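3.2 Layout of the serving station

The second part of the study dealt with how small items are set out when a snack is heated and served from a single table. We kept the layout simple. Every setup had a heating appliance toward one side, one plate within easy reach, and a large area left free for whatever the task called for. A brown mat marked the working area, and its far edge served as the reference line when we noted where things stood.
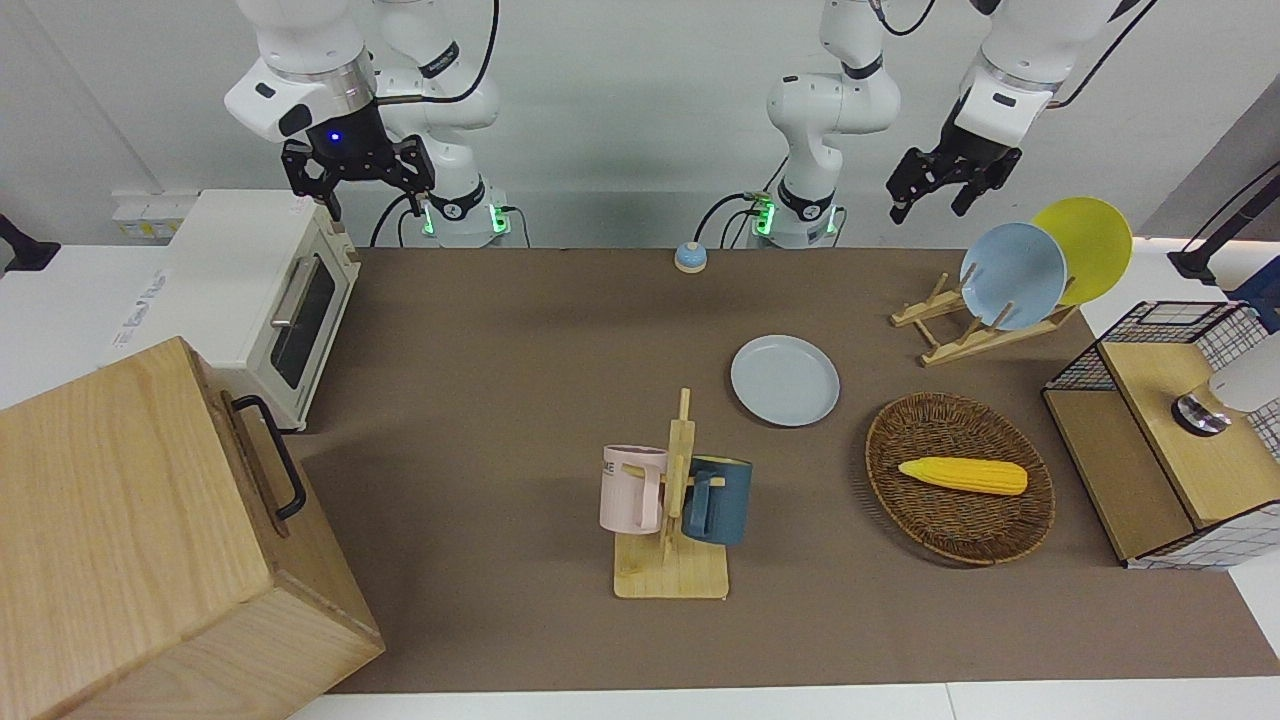

Plate position was coded by Gleice Damasceno and Marlene Batista, who worked separately and compared their notes on Thursday. They sorted 117 layouts into "front," "middle" and "back." The two coders disagreed on 17 of these, nearly all of them cases where the plate lay close to the line between middle and back. Ada Caputo settled those cases using the written rule that the center of the plate decides.

Larger items were coded by the side of the table they stood on and by whether they hid part of another item from the viewing position. Overlap of this kind was recorded but did not exclude a layout. Figure 4 shows a layout with a toaster oven on the left, a wooden box in front of it, and a plate and a small bell toward the back of the mat.

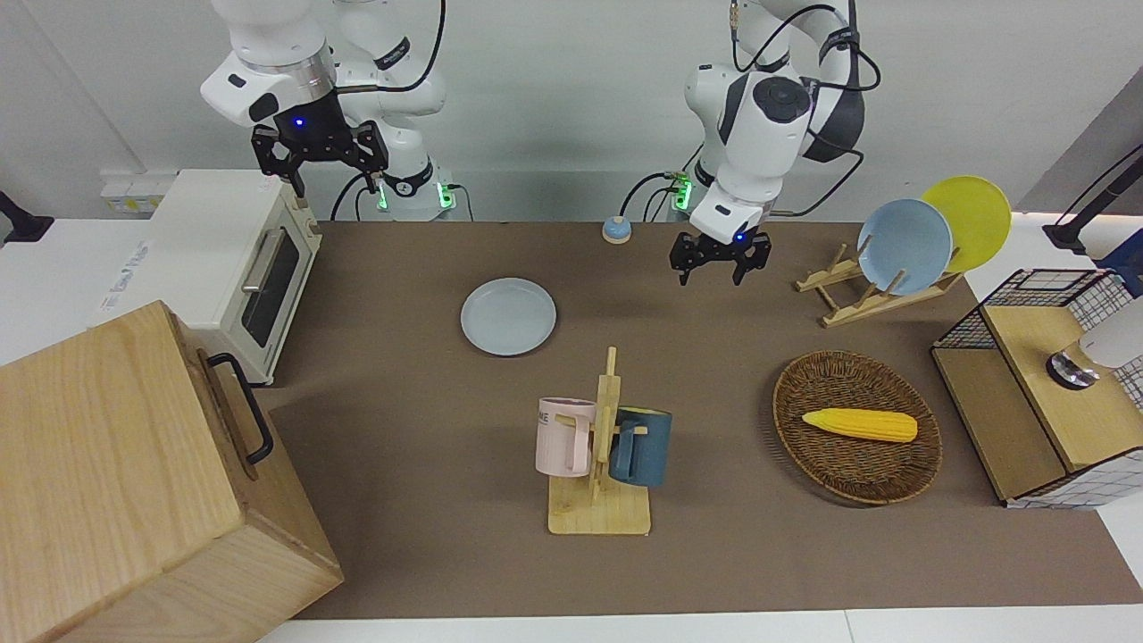
Figure 4. Serving layout with partial overlap between the box and the toaster oven.

3.3 Coding of free space

Free space was scored on a grid of 80 cells laid over the mat. A cell was counted as free if no item touched it.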